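Progress report to Batance: good practice for two-arm plate handling
Reporting period ending April 2020
Prepared by Vignesh Poduval

1. Status

The handling rules for the two-arm cell are at version 4. The rules cover plate transfer between holders on a shared breadboard table, the conditions under which both arms may be active, and the records kept for each run. Work in this period was done in simulation. The bench work planned for March was moved to the next period by agreement with Batance, and the budget lines for bench time and spare fingers are unspent.

The main deliverable, the draft practice document, went to Avex for outside review. Comments have been received on sections 1 through 3 and are answered in the table of changes kept with the draft. Section 4, on recovery after a stopped transfer, is still being written and is the part most likely to change.

2. Scope of the rules

The rules apply to a cell with two arms that can reach the same holders. They do not cover cells where the arms are separated by a fixed barrier, and they do not replace the site risk assessment or the arm manufacturer's instructions. Where the draft and the site assessment differ, the stricter requirement applies.

Three terms are used throughout. A holder is "claimed" when one arm has been given permission to work at it. It is "open" when no arm has permission. It is "held" when a run has been stopped and a person must look at the holder before work goes on. Earlier versions used "busy" for both the first and third states, and the Avex reviewer was right to object to this. A stopped run could be restarted by a controller that took "busy" to mean that the other arm would finish shortly.

3. Work completed

3.1 Claim before approach

Under version 3, an arm claimed a holder at the start of its downward move. Under version 4, the claim is made before the arm leaves its last safe position. The earlier rule allowed both arms to travel toward one holder at the same time, with the conflict found only when the second arm asked to go down. The stop was clean in simulation, but it left the two grippers closer than the clearance rule allows, and backing out needed a manual move.

The cost of the new rule is waiting time. Holders stay claimed for longer, and the second arm is idle more often. We consider this acceptable at the plate rates Batance has asked for. If higher rates are wanted later, the claim can be split into a travel claim and a work claim, but this adds states to the controller and we do not propose it now.

3.2 Clearance

The minimum distance between any part of one arm and any part of the other is set at 60 mm during travel. It applies to the full gripper body as well as the fingers. Version 3 measured from the fingertips only, which understated the space taken by the wider part of the gripper directly over a plate. 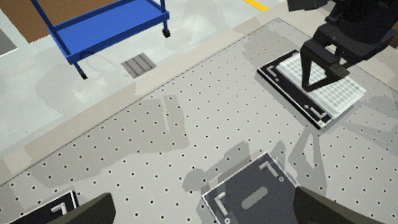 The reduced clearance of 34 mm is allowed only when one arm is stationary and has reported that it is stationary. A commanded stop does not count. The controller must have the report back before the other arm enters the smaller distance, and the report expires if the first arm is given any new command.

Neighboring holders need separate treatment. An arm working at one holder may block the path to the next one even though that holder is open. The draft therefore requires the path to be checked as well as the destination. Softić, the planning package used for this work, does both checks in one call, but the log must show them as two results so that a reviewer can tell which one failed.

3.3 Holder state

A holder may not be recorded as empty on the basis of the last completed move alone. Before a plate is placed, the state must be confirmed by a second source. The draft accepts a camera check, a presence sensor or a check by the operator. It does not accept a second reading of the same log.

This rule drew the most comment from Avex, mainly over cycle time. We have kept it. A plate set down on a holder that already has one is the fault with the worst outcome in our fault list, and the move log is the record most likely to be wrong after a manual intervention.

3.4 Lighting and shadow

The camera check must be tested with both arms in the positions they will hold during the run. Arm shadows on a light table surface can cross a holder and change the result of a simple brightness test. The draft asks for a set of test views with shadow over all, part and none of the holder, and the check must give the same answer in each group. Thresholds tuned on views without the arms present are not accepted as evidence.

4. Simulation runs

The version 4 rules were run for 1,000 simulated transfers, using the Ovach scene set. Start positions, plate positions and the order of requests were varied between runs. No transfer broke the travel clearance. The path check refused a number of requests that version 3 would have allowed, and these are listed one by one in the run log with the arm positions at the time of refusal.

These results show that the rules can be followed by the controller as written. They do not show that the clearances are large enough on real hardware. The simulation uses rigid fingers and ideal joint positions, and it does not include cable drag, worn guides or plates that are slightly out of square. Bench measurements are needed before either clearance figure is released as a requirement – until then both are marked provisional in the draft.

5. Open items

Recovery after a stopped transfer. The present text says that a held holder is released by a person at the cell. It does not yet say what that person must check, or what happens when a plate is still in the gripper. A draft of this text is due to Avex early in the next period.

Log format. Each refused request should carry the rule number that caused the refusal. This is in place for the clearance rules and missing for the holder state rules.

Training. The draft refers to a "trained operator" in several places without defining the training. Batance is asked to confirm whether its existing operator sign-off may be cited.

6. Requests to Batance

We ask for approval to carry the unspent bench budget forward without change of purpose. We also ask for a named contact for the operator sign-off question, as section 4 of the draft cannot be closed without an answer. No change to the total award or to the end date is requested.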